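Reading time: 4 min

27 May 2025

Vokitz notebook – quiet hours build, phone side

Picked up where Themba left off with the call filter. The state of it this morning: calls from numbers outside the allowed list go silent during quiet hours, texts go silent too, alarms come through. The fault we've been chasing is the second call. A caller who rings twice inside a short window is meant to get through, because people with an emergency ring back. On Themba's handset it worked every time. On mine it worked when the screen was on and failed when the phone had been left alone for a while.

Put logging on both paths. The first call is written to the recent calls table as it should be. With the phone idle, the second call arrives and the filter looks the number up in a copy of the table held in memory, and that copy has been thrown away by the system. It comes back empty, so the filter thinks this is a first call and silences it. The table on disk is fine. We were reading the wrong one.

Changed the lookup to read from disk every time. I expected it to be slow and it isn't. With 3,000 rows in the table the lookup finishes well before the ringer would start. Left the memory copy in for the settings screen only.

Ran 13 pairs of calls from the Tella test line to my handset, leaving it idle for up to 90 minutes before each pair. Second call rang on all of them. Did the lot over yesterday and today, so the afternoon was mostly waiting.
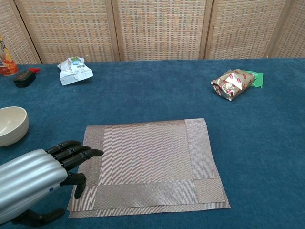

Hand and placemat, blue table cover.

Other things from the same branch:

The window for the second call is fixed in code. Themba wants it as a setting. I'd rather leave it fixed until the next build is out, as the settings screen already runs to a second page on small phones and people don't scroll. Put it on the list for June.

Number formats. Someone saves a contact with the country code and the network delivers the call without it. The filter was comparing the two as plain text, so a contact on the allowed list was being silenced. This is worse than the second call bug and I'm annoyed we had it in the last release. Fixed by trimming both to the national part before comparing. Still to check: contacts saved with an extension after a comma. I think the trim leaves the comma in. Not tested.

Withheld numbers. At present every withheld caller is treated as the same caller, so two different people ringing from withheld numbers inside the window count as a repeat and the phone rings. Themba says leave it, hospitals often withhold. I agree for now but it needs a line in the help text.

Profiles that cross midnight. The weekday profile starts at night and ends in the morning, and the code asks which day it is when deciding which profile to use. So after midnight on a Friday night it jumps to the Saturday profile, which for most people has a later start, and the phone rings freely from midnight on. Rewrote it so a profile belongs to the day it starts on and runs until its own end time. Old profiles load without changes. Wrote tests for the ordinary case and for the night the clocks go back. The clocks forward test fails by an hour and I haven't found why.

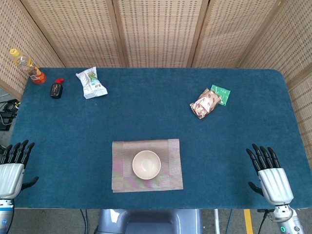
Table with screen, mat and bowl.

Battery. Left the new build on the spare phone overnight beside the old one. No difference I could see in the battery page, but the old build had been restarted once so it's not a fair comparison. Do it again with both freshly charged.

Plullport sync is still off in this branch. Their sign-in changed and our saved tokens are refused. Xia sync works. If Plullport isn't sorted by the time we cut the build, hide the button – a greyed-out one only brings in support mail.

Small text changes: "Blocked" is now "Silenced" throughout, as we don't block anything and people were writing in to ask why the caller had heard it ring. The morning summary now lists missed calls first and texts after. It also says how many times each person rang, which I found useful myself.

To do:
– comma and extension check
– clocks forward test
– battery run, both phones charged
– help text for withheld numbers
– ask Themba for the log from his handset, mine only goes back 2 days

Branch pushed, not merged. Themba to read the profile change before it goes in.

We use cookies to remember your settings and to see which pages are read. Accept / Manage cookies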